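Kistum Lab Notes, Unit 6: From View to Grasp

Reading before class: the Kistum planner guide, section 2. Bring your own branch of the Tondico stack.

6.1 What the perception node gives you

The node takes one wrist view and returns a mask, a depth patch and a score for each candidate region. Scores run from 0 to 100. Anything under 80 is dropped before the planner sees it. You can change this in the config, but write down what you used.
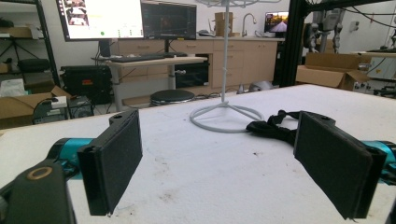
Segmentation on soft, dark items is the weak point of the default model. Stollska was trained mostly on rigid parts, and it leans on color edges more than it should. Black webbing lying next to a black finger pad tends to come back as one region, with the pad included. Mask out the fingers first, using the joint reading and the hand model. A thin white pole over a white tabletop fails the other way: the depth patch has holes and the planner treats them as free space. Turn on the obstacle fill for anything like the wire stand.

6.2 Choosing a grasp

Kyei samples 744 candidate poses per region and ranks them by closing width and clearance. For cloth, width means little, so lower its weight and add the fold term. The fold term favors places where the material is already gathered. Set the closing command by force - position control will either stop short or stall.

After closing, check the hold from the wrist view. Cloth standing above the pads should be tracked as part of the hand, along with any straps that hang beside or below the fingers. Grow the collision shape to cover them before you plan the next move.
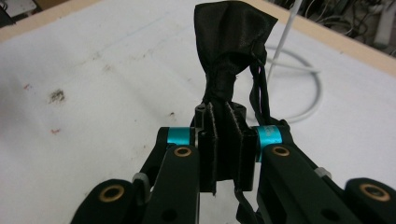
6.3 To hand in

Your config file, the planner log, and a half page on which term changed the ranking most. Logs without the seed will be returned.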